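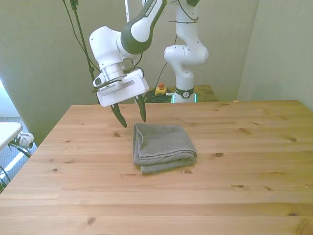 A robot that learned to handle towels by checking its own grip has beaten the version that just copies people, a small team at the Isedari lab said in May. The work is on a method called Serier, and it's about a problem that sounds dull till you try it. Cloth doesn't keep its shape. Fold it, nudge it, and the thing the arm learned yesterday is no use.

Serier splits each go in two. First the arm picks a spot on the folded edge, then a second, smaller model guesses whether a pinch there will catch one layer or the lot. Bad guess, it picks again. No new hardware needed.

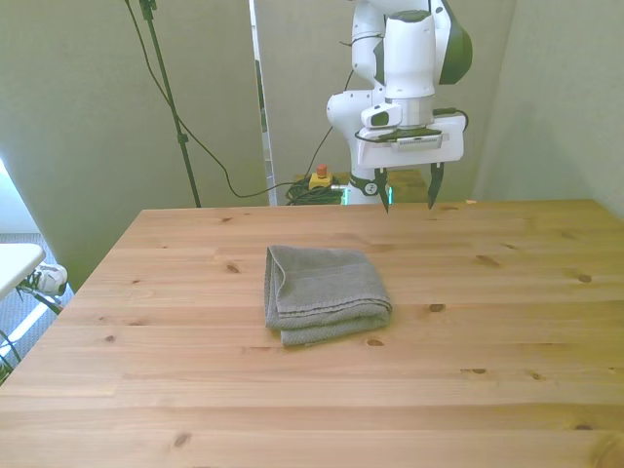 "Most of our failures were decided before the fingers even closed," said Saranya Lobo, who ran the trials. "We were training the lift and ignoring teh bit before it."

Training used 600 demonstrations, all on folded towels, all done by hand by a team of nine. Tests were 50 tries per method. The plain copying method missed or grabbed the wrong layers in 22 of them. Serier got that down to nine.
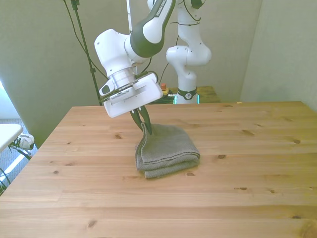

Still slow though. Each re-pick adds a pause, and thick hems confuse it. Stamatia Alexiou, who wrote most of the grip model, said crumpled cloth is a seperate headache and the numbers only cover towels that start out folded.

Nighat Dhanial, a robotics researcher at Niazi who wasn't involved, called it a sensible result but wants to see it on shirts. "Towels are kind. Sleeves aren't."

Code and the full set of demonstrations to follow, no date yet. Paper is under review.

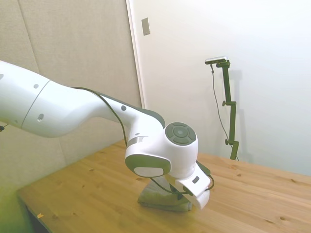
What's next

Shirts, then pillowcases. Laundry firm Gombridge has asked for a trial later in the year, nothing signed.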